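Home / Projects / Mornunell Shared Settlement / Progress reports

Progress report to the Sondis Fund, second period

Submitted 18 November 2020

1. Status against plan

Water and land agreements are complete. The common house is behind programme by two months. Spending is within the approved budget and no change to the grant total is requested.

2. Land and tenure

The lease on the lower field was signed in August. It covers 1,719 square metres and runs alongside the existing lease for the orchard strip. Residents hold their plots through the settlement association under a single form of agreement. The draft was revised once after comments from Gulletti, which advises on shared ownership, and the clause on resale was shortened.

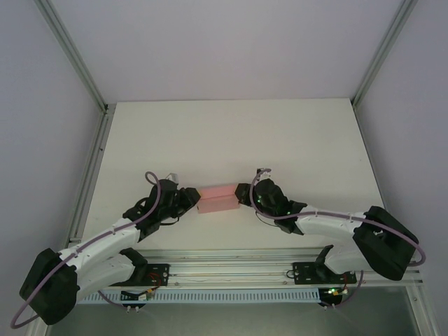

The access track remains in separate ownership. A right of way is recorded, but the cost of resurfacing has not been settled between the parties. We have left the line in the budget unspent.

3. Water and waste

Rainwater storage now stands at 200 cubic metres. Overflow is directed to the reed bed, which was planted later than intended and will not take full load until next season. Until then the existing septic tank stays in service. Makhubela supplied the pump and the control box. One float switch was replaced under warranty.

4. Common house

Foundations and the timber frame are finished. Roofing stopped when the supplier changed the delivery schedule, and the insulation order was moved back to match. Kitchen layout is agreed except for the position of the cold store.

5. Learning programme

The open sessions moved online. Registrations for the period came to 311. Recordings are held on the members' page and the booking form has been simplified. 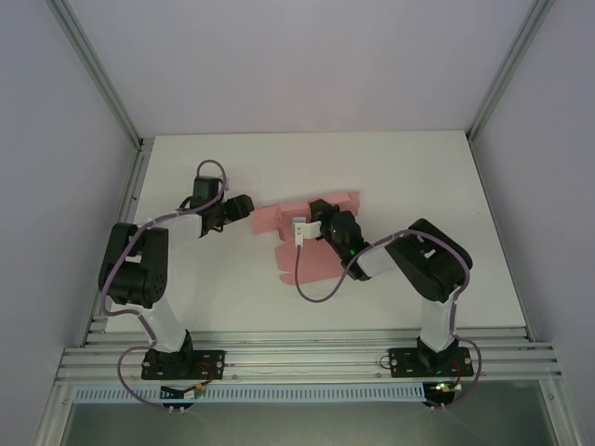 Two robot arms at a white tabletop with a flat piece of pink material.

6. Next period

Complete the roof and first fix electrics. Agree the track costs. Test the reed bed at part load and report the results with the next claim.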